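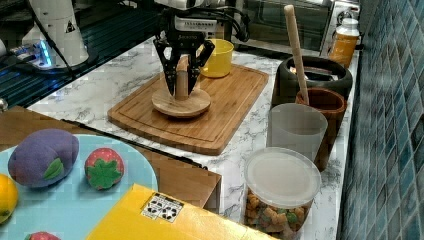
A round wooden stand on the grooved bamboo cutting board, with a yellow cup behind it.

The rental kitchen at Dotamside has a counter of white stone with gray veining, and the person who looks after it has firm views on what may stand there. We spoke on 2021-06-18, mostly about boards.

"A groove has one job, to hold liquid at the rim," the manager said. "People fill it with crumbs and then wipe across it. You have to wipe along it."

The bamboo board is oiled every 16 days with a mineral oil from Skurkia, a small supplier of finishes. It gets two thin coats with a night between them. The same oil goes on small wooden pieces with an upright handle, which are lifted by the handle and set down flat. "If the disc rocks, it has warped. I sand the underside and check it again."

The inventory lists 137 items. Plastic cups are the largest group and the least trouble. Stone is heavier work. A mortar, the manager said, should be rinsed with plain water and left to dry in the open. "No soap. It stays in the pores, and the next person tastes it."

Dry snacks are kept in clear containers with lids, so that the level can be read from outside. Honey and syrup jars get a wipe around the thread before the lid goes back on. The toaster oven stays at the back of the counter, and its crumb tray is emptied after each booking.

The glossy blue-green wall tile came from Sotiropoulos and was set in December. Small tiles mean more grout, and the manager seals it once a year – nearly 83 feet of joint in the first section alone.

Asked what would be changed next, the manager mentioned the shelf brackets, on order from Coller. "They sent the wrong depth. I am waiting for the second lot."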